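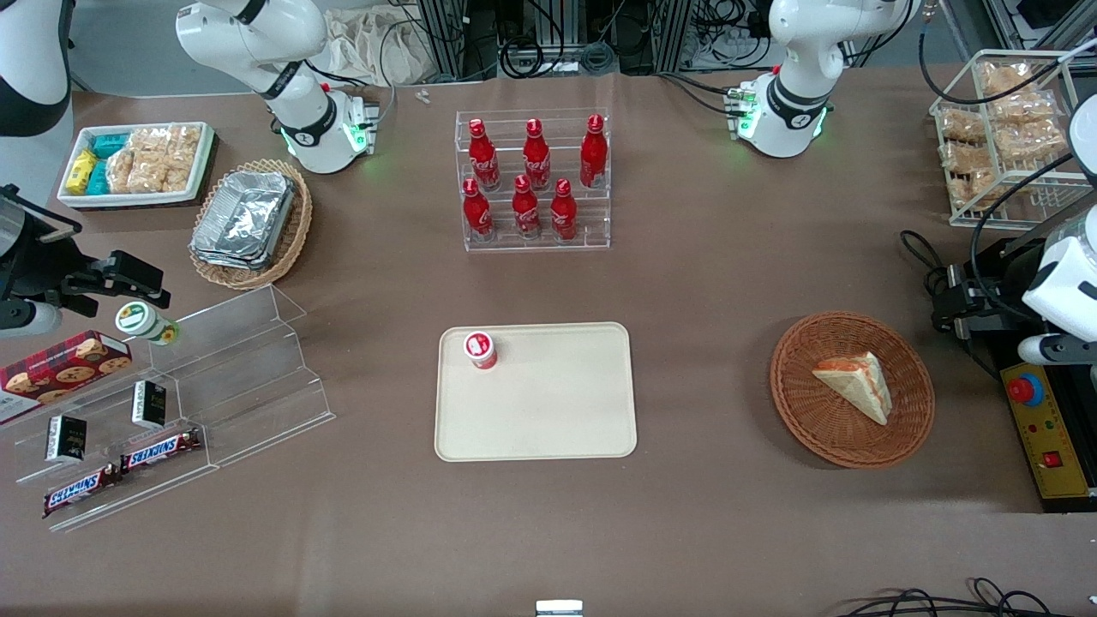 Fig. 4. Refreshment table with stepped rack, snack tray and round basket in position. Serving tray at centre front.

4. Setting out the table

4.1 General

This section covers the placing and filling of the display pieces in the Ziltden refreshment set. Assembly of the stepped rack is described in section 3 and must be complete before the rack is loaded. Cleaning is described in section 6.

The set is intended for indoor use on a flat, level tabletop. Wipe the tabletop and let it dry before placing any item. Do not use a tablecloth under the rack.

4.2 Placing the stepped rack

1. Peel the protective film from both faces of each shelf, if this was not done during assembly.
2. Hold the rack by its side panels and lower it onto the back of the table, at the centre. Do not lift it by the shelves.
3. Turn the rack so that the lower step faces the front.
4. Press lightly on each corner in turn. If the rack rocks, fit the adhesive pads supplied (bag B).

CAUTION: Acrylic scratches easily. Do not slide the rack across the table, and do not stack other items on it in storage.

4.3 Loading bottles

1. Load the higher step first, then the lower step. Unload in the reverse order.
2. Place three bottles on each step. In Fig. 4 the rack holds six bottles of Coca-Cola.
3. Turn each bottle so that its label faces the front.
4. Set the front row slightly to one side of the back row if the labels behind need to be seen.

Note: Use sealed bottles only. Chilled bottles should be wiped before loading, as water collects on the shelves and leaves marks.

CAUTION: Do not carry the rack with bottles on it.

4.4 Filling the snack tray

The white rectangular tray (part Prurnado 2) stands to the left of the rack. It may be filled with one product or divided between two. The divided layout is used in Fig. 4, with small packages on the left half and clear bags of puffed-rice crackers on the right.

1. Place the tray on the table before filling it.
2. Line up the smaller packages along the left half, starting at the back.
3. Fill the right half with bags. Do not press them down to make room, as the contents break.
4. Check that nothing hangs over the rim.

Refill the tray when either half is down to its last row. Up to 8 spare bags can be kept in the storage box under the table.

4.5 Round basket

The round wicker basket (part Nollano 3) goes to the right of the snack tray and slightly in front of it. It is used for foil food containers with lids.

1. Inspect the basket for loose ends of wicker and trim them with scissors.
2. Stack the containers flat, lids upwards. Lids that have crinkled may still be used provided the edge is closed all the way round.
3. Keep the stack upright. If it leans, take it down and start again with fewer containers.

CAUTION: The basket is not heat-resistant. Containers taken from an oven or hot cabinet must cool before they are placed in it.

Note: The basket has no liner. Containers with sauce or other liquid should be served from the kitchen.

4.6 Serving tray

The cream rectangular tray (part Restrepo) stands at the middle of the table, towards the front. Place one order on it at a time, with heavier items first and bags last. Wipe the tray between orders.

4.7 Checks before opening

- Rack level, lower step to the front
- Bottle caps tight, labels forward
- Snack tray filled, both halves
- Basket stack upright, all lids closed
- Serving tray clean

Section revised January 2025. The earlier layout, with the basket behind the snack tray, is withdrawn.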